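How to sort out your UTM tags before they sort you out

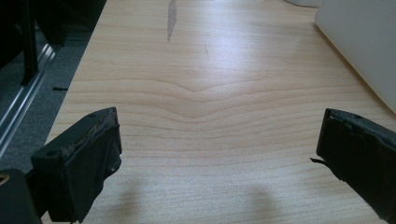

Wusden, July 26, 2018

I opened a client's traffic report last week and found 106 different campaign names. They'd run 20 campaigns! The rest were typos, stray capitals and somebody's fondness for underscores (Ifor, I know it was you).

If your reports look like that, start with a plain spreadsheet. Give it a column each for source, medium, campaign and the finished link, and add a dropdown to the first two so people can only pick from your list. Mine has email, social, cpc and referral under medium, and I'm quite strict about adding any more.

Then pick your style. I go for lower case and hyphens all the way through, so the Genholm summer sale becomes genholm-summer-sale. Most analytics tools treat Email and email as two separate things, and you'll be forever adding them up by hand if you mix them.

Next, build the link in the last column with a formula, paste it into a private window and check the tags are still there once the page has loaded. Redirects love to eat them – I lost nearly a whole newsletter's worth on the Birkett site that way.

Oh, and please don't tag links between pages on your own site. It can overwrite where the visitor came from in the first place, and you'll be crediting your homepage banner with all the sales.

I'll cover cleaning up the old names with filters in August.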